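Okay, I finished Salvador Patrício's "The Salt Clerk" last night and I have so much to say that I'm just going to post until I run out. Spoilers kept small. I'll warn you before the one big one.

It's a short novel, 158 pages in the Fevton paperback, and I read it over two evenings. I could have done it in one but I kept going back to reread the dinner chapters.

The setup: Distamstead is a harbor town that used to live off salt fish. The packing house closed before the book starts. The ledgers are still there, though, and so is the clerk who kept them, a man named Pinheiro who goes in every morning and sits at his desk even though there's nothing to write down.

I know that sounds bleak. It's so funny! Pinheiro is a terrific snob about handwriting. He judges every person in town by the way they used to sign for their wages, and he's held on to these opinions for decades. The baker has "a greedy capital B." He has never forgiven the doctor's wife for her loops.

Then a young woman gets off the bus from Vikdale and asks to see the pay book for one particular June, the June of the fire. He says no. She rents the room across the street from him and waits. That's pretty much the plot for the first sixty pages and I was completely hooked.

Her name is Odile and I love her. She's rude, she's always hungry, she owns one good coat and wears it indoors. When she's lying she gets very polite, and you learn to spot it before Pinheiro does, so whole conversations turn into this game you're playing over his head.

The town is a character too (I know, I know, people say this about every book with a town in it). But Patrício gives you the number right at the start, 2,257 people on the sign by the road, and then people die and leave and have babies all through the book and the sign never changes. Pinheiro keeps the real number in his head and corrects it as he goes. By the last chapter I was keeping track along with him.

A word about the translation, by Amândio Prata. It reads beautifully. Long sentences that never get tangled, and the jokes land. There's a running bit with the word for "owing," where people owe money and owe apologies and at one point owe a goat, and I have no idea how close that is to the original but in English it works every single time.

Prata also wrote a short afterword. Read it AFTER. It gives away what was in the pay book in the second paragraph, which seems like a strange choice to me, but it's a good essay once you're safe.

Things I wasn't expecting in a novel about an accounts clerk: a boat chase. A very slow boat chase, in fog, with two men in their seventies rowing, and one of them stops to eat a pear.

I should talk about the dinner chapters because they're the heart of it for me. Odile gets herself invited to Pinheiro's sister's house on Sundays. There are four of these dinners spread through the book, same table, same soup, and each time somebody new has been told part of what Odile is after.

The first dinner is all manners. In the second one the sister drops a spoon and doesn't pick it up, and you go back and see what was said right before. The third I won't touch. The fourth is a page and a half long and I had to put the book down and walk around the kitchen.

The sister, by the way! Dona Celeste. She gets maybe the best line in the book, when Pinheiro says he has kept the books honestly all his life and she says, "Yes, and who asked you to read them?"

If you read a lot of small-town novels you'll have a guess by the middle about who set the fire. I had a guess. My guess was right and it didn't matter a bit, which surprised me. Who did it comes out in one flat sentence while two people are folding a sheet. The book cares a lot more about who was still getting paid afterward.

Okay, BIG SPOILER in this next one, skip it if you want to go in clean.

There's a name in the pay book that belongs to a man who had already drowned. He signs for his wages every week for 60 weeks after the fire. Pinheiro knew. He knew from the first signature, because of course he did, it's HANDWRITING, it's the one thing he can't be fooled about. All that comedy about loops and capitals was setting this up and I never saw it coming. I yelled. The dog left the room.

Spoiler over, you can come back.

Is it perfect? No. The chapter with the visiting bishop goes on too long, and there's a nephew who shows up with a motorcycle and a lot of feelings and then vanishes. I think he's supposed to be a contrast to Odile. I mostly wanted him to go home.

And the weather. There's a lot of weather. I like weather in a book, but if you don't, you'll be skimming parts of the winter section. Please don't skim the ice part though, there's a conversation buried in it that you need later.

Somebody is going to ask if it's sad, so: yes, some. It's a book about a man who did one wrong thing by staying quiet and then built a very neat life on top of it. But he's such good company, and Odile keeps eating his pastries, and the ending leaves a door open. Literally, it's the office door.

I went looking for Patrício's other books and found only one more in English, "Vikdale Stories," same translator. I've ordered it. From the description, a couple of the pieces follow people who get on the bus Odile gets off of in chapter one, and I am far too excited about this.

Who to give it to: anyone who likes a stubborn old man, anyone who has worked in an office with a filing system only one person understood, and my mother, who's getting my copy next, pencil marks and all.

One last passage and then I'll stop. Early on Odile asks him why he still comes in when there's no one left to pay. He takes a while to answer, squares up his blotter, and tells her that somebody might come back for the difference. I read right past that the first time. Go look at it again when you've finished.

That's the thread. Read "The Salt Clerk" and then come talk to me about the pear!

Comments (6)

marrowbone_reads
I got it from the library on your say-so last time you went on about a book and you were right then too. Putting in my request now.

Tilly K.
The NEPHEW. Thank you. I thought I'd missed a chapter where he mattered.

harborlight88
I'll stick up for the bishop. The bit where he tries to pay for his own lunch and the whole café goes silent is one of my favorite scenes. Agree it could lose a few pages.

Tilly K.
@harborlight88 okay the lunch is good. The sermon isn't.

pagesandpetrol
Does it matter which one you read first? I already have Vikdale Stories and never opened it.

(thread author)
@pagesandpetrol I'd start with the novel, only because that's the order I'm doing it in and I want company! Mine should be here by the weekend. I'm going to go one story at a time and post after each, no rushing ahead.

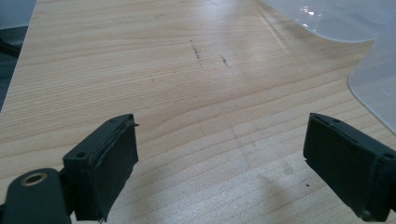

And if Odile's bus driver gets a story of his own I'm going to be unbearable about it, so consider yourselves warned. He has three lines in the novel and I'd follow him anywhere.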